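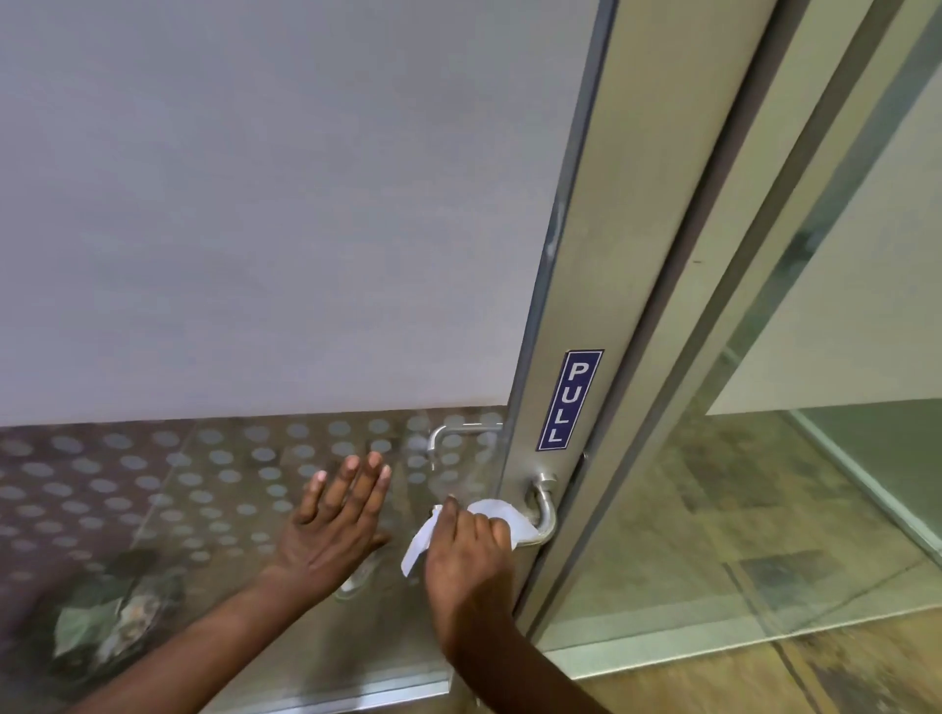
The pull side, tissue around the handle.

I bought the Zurketti pocket tissues in October for one job: opening the shared doors at work without putting my fingers on the metal. A sleeve has 9 sheets and costs 98 cents at Harevmont.

The sheets are soft and a good size. One folded loosely covers a curved pull handle with a corner left over, so there is no need to double up. On a heavy door the tissue slides a little - I get a better grip with my hand curled in from below.
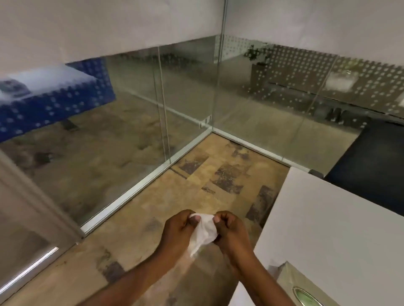
Same kind of tissue, crumpled, over the tile by the glass partitions.

They crumple down small enough for a coat pocket until I find a trash can. Lint is the weak point. After a Friday in my dark jacket there were white bits in the seam, and the Tjoa brand I used before did not do that.

The sticky flap also quits after four or five openings. Four stars, and I have ordered the box of 200.

Hidayah Hidayat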